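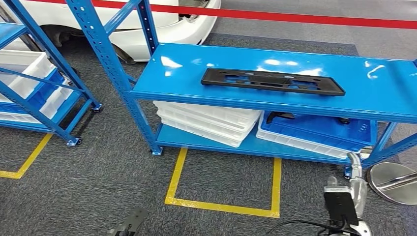
Blue shelving, two levels, October check

Shelf surface: OK. One black plastic part lying flat on top, gave it a wiggle room check and it's fine there.

Trays, lower left: FIX. The white stack leans and the corners stick out past the edge, right at shin height (ouch!). Restack square.

Crates: OK. Blue sits in the white one. I'd still like the dark thing inside put away.

Castors and feet: recheck at 8. Load label: missing from my Mukness sheet, I've pencilled in 200 kg till I hear back.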